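Tunus Carry-Along Baby Blanket – Large

We made the Tunus for the parents who came into our little shop saying they already had a dozen blankets at home and still couldn't find one that stayed put on a stroller. Floor Schouten drew the first one at her kitchen table when her youngest was tiny (he's in school now, which none of us can quite believe!), and we've been fussing over it ever since.

It's a double layer of soft cotton muslin with a brushed cotton edge, and there are 4 fabric loops, one at each corner. The loops snap closed around a stroller bar, a car seat handle or the strap of your diaper bag, so you can stop picking the thing up off the sidewalk. Unsnap them and you have an ordinary blanket again, big enough for tummy time at Grandma's or for a nursing cover on a bench somewhere.

Size and care

The large measures 40 inches on each side. Wash it warm with the rest of the baby's laundry and tumble dry on low. It will shrink a tiny bit the first time and get softer for quite a while after that – my own is on its second baby and feels better than the new ones on the shelf. Please skip the fabric softener, as muslin doesn't care for it.

Colors are oat, sage, dusty blue and a warm brick red that we only bring in from July until it sells out. If you'd like a name stitched in the corner, Golnar Kordestani does all of those for us and needs seven days before we can ship.
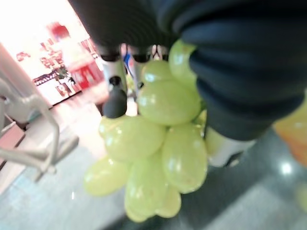

We do get asked whether the Tunus works for older kids too, and yes, plenty of families keep theirs going as a picnic mat or a nap blanket for daycare long after the stroller has gone to a cousin. The snaps are the same ones we use on the Trevent bib, so if one ever gives up on you, send us a note and we'll mail you a replacement with the little pressing tool.

Please never leave a loose blanket in the crib with a sleeping baby, and always keep the fabric clear of your baby's face in the car seat or stroller.

Goes well with: Trevent snap bib, De Haan wet bag (small)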